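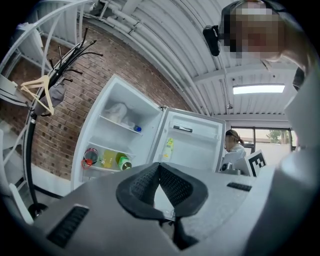

Progress report: good practice for recording household tasks with handheld grippers
Project: Korkimora
Reporting to: Simard
Prepared by: Hamdia Gebremichael

Period covered

This report covers the work from April to July. In that time we finished the second draft of the recording rules, trained the people who do the recording at Tirkgate, and started on the refrigerator tasks.

Recording rules

The first draft left too much to the person holding the grippers, and files from different people were hard to compare. The second draft fixes the points that matter most:

Both grippers are held in view of the head camera at the start and end of every take.
The markers on the grippers are wiped and checked for lifted corners before each session.
A take is stopped and logged if a gripper cable catches on a door or shelf.
Faces are blurred before any file leaves the site, including faces of people in the background. A person other than the one who recorded the take signs off on the blurring.
Glass containers are not used in any task.

The rule on cables was added in May at the request of the Tirkgate team. It has made takes slower to set up, but we intend to keep it.

Refrigerator tasks

These tasks are harder to write rules for than the table tasks. The door, the shelves and the drawer all get in the way of the grippers, and people reach in from different heights. We now ask for the door to be fully open before the first reach, and for the contents to be noted on the task sheet before and after.

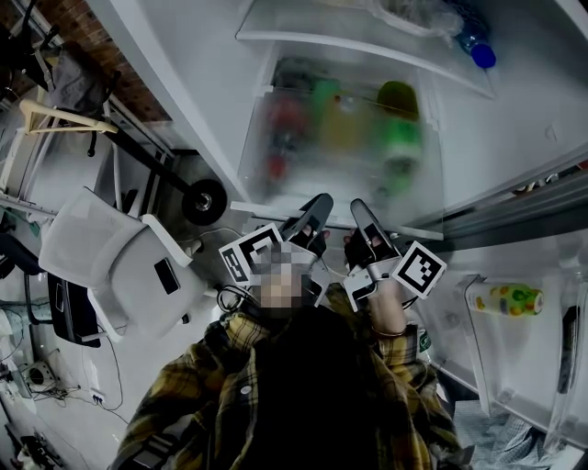 Working at the open refrigerator with a gripper in each hand, Tirkgate.

Takes delivered

The target for this period was 400 takes passed under the new rules. We delivered 399. One was withdrawn after sign-off when the task sheet could not be matched to the file - it will be replaced in the next delivery. The full target of 2,000 takes by the end of the grant has not changed.

Open points

Floor cables at the recording stations are still not covered by a written rule. A draft is with Grinuvano for comment.
We need a decision from Simard on how long unblurred originals may be kept. Our proposal is up to 2 months, on a locked drive at Tirkgate.

Next period

We will record the remaining refrigerator tasks, issue the third draft of the rules, and send Simard a short note on the cable rule once Grinuvano has replied.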